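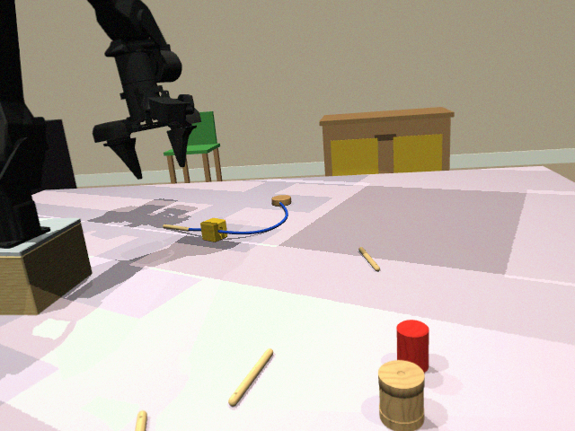 Does the Nanel starter kit come with the gripper or is that extra? Seller page for the arm doesnt say.

Kirsty Hoani
Gripper's included, two fingers. The spare fingertips are extra. Mine came from Grotico, 11 days to arrive.

Nuwan Biswas
Got the same kit in January. Gripper in the box, yes, but check the power supply – mine had the wrong plug and Samarakoon wanted 200 for a replacment. Sent it back. The practice software is decent, you can try a pick-up on screen before risking the real arm. Manual is poor. Skip to page 700 of the PDF for the wiring, rest is padding.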